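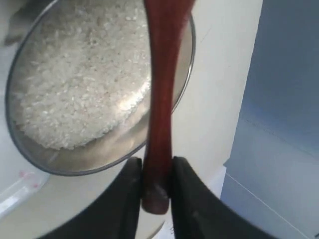

The Great Capsule War, Part Two

Regular readers will remember that my dog is fourteen, shaped like a footstool, and lately slow on the back steps. The vet listened to her hips, or did whatever it is vets do to hips while looking at the ceiling, and said a joint supplement was worth a try alongside her regular medicine. I said great, how hard can that be.
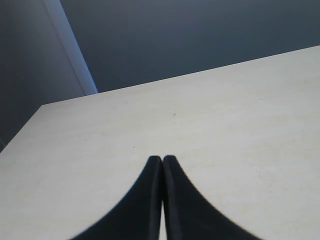 TULVILLE, 21 April 2018

It's been a month, so I can report on how hard that can be.

The product is called Adusov Hip Comfort, and I bought it at Hemgate Pet & Feed, where the supplement aisle is now longer than the one for actual food. It has green-lipped mussel in it, plus turmeric and a couple of roots I'd have to look up. The label says one 300 mg capsule a day for small dogs and 600 mg for medium ones. My dog is medium if you go by weight and small if you ask her to get off the couch. The vet said 600, so two capsules it is.

The smell is low tide. I opened the bottle in the kitchen and my husband came in from the garage to ask what had died. You would think a dog who once ate an entire stick of deodorant would be fine with low tide. She is not.

Week one I used cheese. She ate the cheese and left two clean capsules on the floor, side by side, like a tip. Then peanut butter, which worked twice. On the third night she held the whole business in her cheek for the length of a game show and deposited it behind the radiator. I found four more back there when I went in with the vacuum -- so apparently "worked twice" was generous.

Week two I opened the capsules and stirred the powder into her dinner. Now she had a bowl of low tide. She looked at it, then at me, then went and lay down in the hall with her back to both of us. I called the clinic, and the very patient person at the desk said to start with a pinch of powder and work up over several days, and to use something warm and smelly to cover it. I asked how one covers the smell of mussel. "Sardines," she said.

So I am now a woman who mashes sardines before coffee.
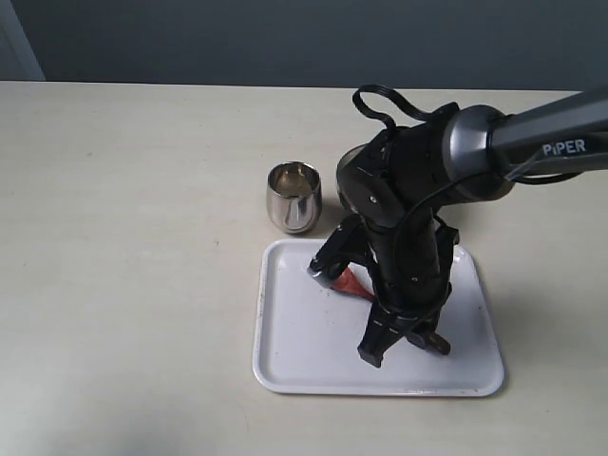 Abou Zeid
Dog owner, blogger, reluctant fish handler

But the sardines did it. A spoonful of fish, a splash of warm water, the powder, a good stir. She cleans the bowl and then pushes it across the linoleum to see if there's any underneath. The couch smells like a pier. I've stopped having people over.

Is it helping her hips? I don't know. She took the back steps without stopping twice last week, but it was also the first warm week we've had, and there was a squirrel. My husband says she's livelier. My husband also says the truck sounds better after he washes it. The vet told me to give it a couple of months before deciding anything, and to write down what I see, so I have a notebook with entries like "stairs ok" and "barked at bag."

A few practical things, as people asked after the last post. Check the dose with your vet, especially if your dog takes anything else. Mine takes one other pill and I had to read both labels over the phone. Buy the small bottle first. I bought the 30-day size and was glad of it around day nine, when I was ready to throw it in the creek. Get sardines in water with no salt added. And look behind your radiator.

She goes back for a checkup in July. I'll post an update then, unless the cat finds out about the sardines.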